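Section 2. Saving and Exporting Citations

These steps apply to Skerkari for the desktop and for the browser. You need an account and at least one source open in the reading window. If your library signs in through Hajji, do that first. The Cite button stays gray until the sign-in is finished.

Choosing a citation style

1. Open the article, map or encyclopedia entry you want to cite.
2. Select Cite at the top right of the reading window.
3. Pick a style from the list. The list shows the styles your library has turned on. To see all 61, select Show All Styles.
4. Check the preview. The author, title, publisher and access date should each be filled in.
5. Select Save to Folder, or select Copy to place the citation on the clipboard.

Note: The style you pick becomes the default for that folder only. To set a default for the whole account, go to Settings > Citations > Default Style.

Caution: Skerkari builds each citation from the record supplied by the publisher. Records can be incomplete or out of date. Compare the citation with the style manual your school or journal uses before you hand in your work.

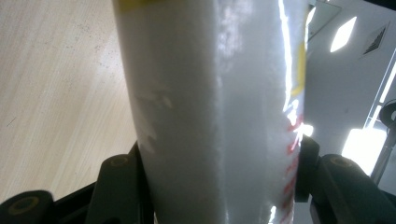

Can I change the style after a citation has been saved?
Open the folder, select the citations you want to change, and choose Restyle from the Edit menu. Your notes and tags stay attached. Any text you typed into the citation by hand is replaced, so copy it somewhere else first.

Correcting a record

Some entries have more than one author, and the order matters. An entry written by Samira Boutros and revised by Yutong Ye may arrive with both names in the author field, or with the reviser missing. To fix this:

1. Point to the citation in the folder and select Edit Record.
2. In the Contributors box, select a name and choose Author, Editor or Reviser.
3. Drag the names into the order you want.
4. If a family name is in the wrong box, select Swap Names.
5. Select Update. The preview redraws in the current style.

Changes you make are saved to your copy only. To report an error to the publisher, select Send Correction at the bottom of the record. Publishers reply by email and not through Skerkari.

Note: Entries with no named author are listed under the title. Do not type "Anonymous" in the Contributors box unless the source itself uses that word. It will change the sort order of the whole list.

Access dates and permanent links

Online encyclopedias are edited often, and most styles ask for the day you read the page. Skerkari fills this in the first time you save the citation. It does not change when you open the article again. If you read a newer version, select Refresh Access Date.

Use the link in the Permanent Link field. The address in your browser bar may hold sign-in details from Hajji and will not open for other readers. Long links can be left at full length. Shortened links are removed on export. 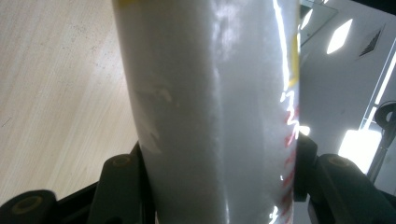 White cylinder with red marks along its right side, close view.

Exporting a bibliography

1. Open the folder and select Export.
2. Choose a format. Plain Text and Rich Text work with any word processor. Fenda File is for users who write in Fenda and want live citations.
3. Set the sort order. Alphabetical is the default. Order of Use is available only for Fenda files.
4. Select Include Notes if you want your own notes printed under each entry.
5. Select Export and choose where to save the file.

A single export can hold 200 citations. For a larger folder, split it first with Folder > Divide, then export each part — the parts can be joined again in your word processor. Sort the joined list by hand or with the word processor's own sort command.

Caution: Do not rename a Fenda file while the document that uses it is open. The citations lose their link and turn into plain text. Undo will not bring them back.

Sharing a folder

Select Share, then enter the email address of each person. A folder can be shared with 40 people. Readers can copy citations and add comments. Editors can also change records and delete them, so give that role out with care.

Group folders made in Flistum before the December update open as read-only. To edit one, select Convert. The old folder is kept under Archive.

If something does not work

Cite button is gray: sign in again through Hajji, then reload the page.
Title appears in all capitals: open Edit Record and select Sentence Case or Title Case.
Italics are missing after pasting: use Paste with Formatting, or export as Rich Text.
Same source listed twice: select both entries and choose Merge — the older record is kept, along with the notes from both.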